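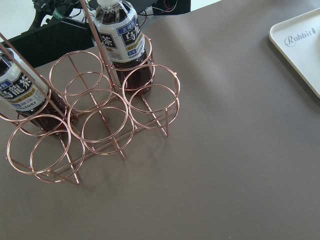
Two bottles of oolong in the wire rack.

I have been meaning to write about cold brewing for months, and a comment from Krystyna Olszewski finally got me going. She asked why her iced tea always comes out bitter when mine (she's had it at my place twice) doesn't. I make it with cold water, start to finish! No kettle at all!

I grew up on tea so strong you could stand a spoon in it. My grandmother's friend Genowefa Piątek kept a little pot of concentrate on the stove all day long and you topped up your glass from it with hot water and far too much sugar. I still love tea that way in October when the windows fog up. But in warm weather I want something I can drink by the pint, and hot tea poured over ice has never done it for me. It gets cloudy, and it bites at the back of your tongue.

Cold water pulls the flavor out slowly and leaves a lot of the bitterness behind in the leaves. With a rolled oolong you get this soft, almost buttery thing, and then with a darker roast it's closer to toast and raisins. I'm crazy about the dark ones right now. The tin I'm working through is a roast called Irkorari from the Pawlak shop, and I'm on my second one since New Year's.

My usual batch is 700 ml of cold water and two slightly heaped teaspoons of leaf. Put it in the fridge before bed and strain it after breakfast. If you forget it until lunch it will still be good, just bigger. I did once leave a jar in there for 37 hours, and that one I cut with plain water and drank anyway.

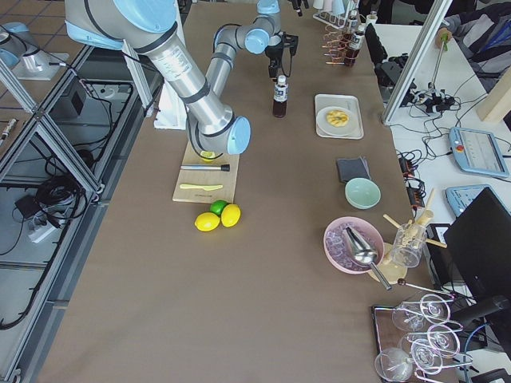
Green teas need less time than that. I start tasting after four hours and usually stop at five. Black tea is the one I'm still fiddling with, because the cheap bags I like best hot taste like wet paper when they're made cold, while a nice loose Assam comes out lovely and malty. If anyone has a bagged black tea that works, please tell me in the comments, I will buy it the same day.

As for sweetening, sugar just sinks and sits there, so make a quick syrup: 100 g of sugar, the same weight of hot water, stir until clear, cool it down. (OK, so there is a kettle in this after all. Sorry, Krystyna.) Honey works the same way and is wonderful with the roasted oolong.

Next up I want to try cold brewing barley tea, and after that maybe dried hibiscus, which should at least be a beautiful color!

Recent posts
The Girnine teapot, one year on
Rye crackers, third attempt
What I'm drinking this winter
A rainy afternoon at Drukero
How I store loose tea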